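May, late evening

Sat down to write this at the kitchen table with the window open, and the neighbor's radio is going again, some kind of accordion program. Fine by me. It's the first quiet hour I've had since breakfast.

So, the count. We are at 3032 kept episodes as of tonight, which sounds like a lot until you remember Vanderleia wants the whole kitchen set done before the end of the month, and the kitchen set is the one everybody has been putting off. Drawers went fast. Drawers are a joy! You hook the handle, you pull, the thing slides in a straight line and stops. Oven doors are another animal. The door swings down and toward you on an arc, so the hand has to back up and drop at the same time, and if you're a little late on the drop you end up dragging the handle sideways and the simulator throws a fit. I had one this morning where the arm shivered for a good four seconds and then flung itself at the ceiling. I saved it, for my own amusement, in the folder called "no".

I'm getting better with the Sokex controller, at least. The first week I was squeezing it like I was wringing out a rag, and my wrist hurt all weekend. Natanael watched me for a while and said to hold it like a bird, and I told him I've never held a bird, and he said neither had he. But I loosened up and it did help. My oven episodes used to run long, with a lot of dithering in front of the handle, and he's been after me about the dithering. His point is that the model learns whatever I do, including the part where I stop and think. If I hover, it's going to hover. Which is a little embarrassing when you picture it -- some machine out there pausing in front of an oven door the exact way I pause in front of one.

Today I drew the blue kitchen for most of the shift. Veltico gives us a handful of layouts and shuffles the finishes and the stuff on the counters, and you never know what you'll land in when you hit reset. I've had ones that were so ugly I wanted to write to somebody. The blue one I'd live in. I said that out loud and Vanderleia, without looking up from her screen, said the rent would be reasonable. 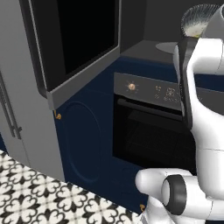

Anyway, by lunch I had 126 oven attempts in, and I'd thrown out 21 of them myself before anyone else had to see them. Mostly bad starts. There's a thing that happens when the reset puts the arm too near the cabinets and you have to choose between wiggling back to get room, or just going for it from a lousy angle. Wiggling back is allowed now. It wasn't allowed last month, and then it was allowed but you had to flag it, and now you don't flag it. I have the three versions of the instructions printed out and stapled together and I still check with Natanael, because the version in his head is usually newer than the one on paper.

Lunch was leftover rice and half of Vanderleia's sandwich. We got to talking about whether the knobs should be their own task or part of the oven task. Right now the task line just says open the oven, and that's all I do. But she thinks people at Eglītis are going to ask for the knob sooner or later, and if they do, we'll be back in every one of these kitchens turning dials, when we could have been doing it along the way. I see her point. I also see my wrist's point. Turning anything with two skinny fingers is miserable and I would like it to be someone else's week.

The afternoon was slower. The server kept dropping me around two, and each time it came back it had forgotten which episode I was on, so I had to go into the log and match them up by hand. Two were doubled. One was just gone, and naturally it was a beauty, a clean reach and a smooth pull all the way down, the kind where you want to call somebody over. I redid it and it was okay. Not the same.

Then we did an hour of review, which I like more than I let on. You sit with somebody else's episodes and mark them keep, trim or toss, and you start to know people by how they move. Natanael goes in from above, always, like he's picking an apple. Vanderleia comes in level and slow and never touches anything she doesn't mean to. I don't know what mine look like to them. I asked, and Natanael said "enthusiastic." I'm going to choose to be happy about that.

He did bring up something I want to remember for tomorrow, so I'm putting it down. We have too many approaches that come in dead center on the handle. If that's all the model ever gets, it won't know what to do when it lands a few inches off. So starting tomorrow I'm supposed to vary the grab: left end, right end, middle, and sometimes a deliberate near miss that I then fix. The fixing is the valuable part, he says, it's what the Clakis batch was short on and why that one came back to us with 462 episodes to redo. I remember that batch. I was new, and I thought a perfect run was what everyone wanted, so I tossed every single one where I fumbled and recovered. All that good fumbling, into the trash! I could have saved us days.

Oh, and I dreamed about it again last night. I was in my own kitchen and couldn't open the dishwasher until someone pressed reset. Told Vanderleia, and she said she had one where her arm only had the one elbow and she was outraged about it, and then woke up and it was true.

I should go to bed. Before I do, for tomorrow: bring the wrist brace just in case. Ask whether trimmed episodes count toward my number or only the untouched ones, as I've heard it both ways. Left end of the handle first, while I'm fresh, since that's the one I'm worst at. And get to the good chair before Natanael does -- he was in at seven twenty today, so I'd have to make the early bus.

The radio's off next door. Accordion man has gone to sleep. The rice pot is still soaking and it can keep soaking.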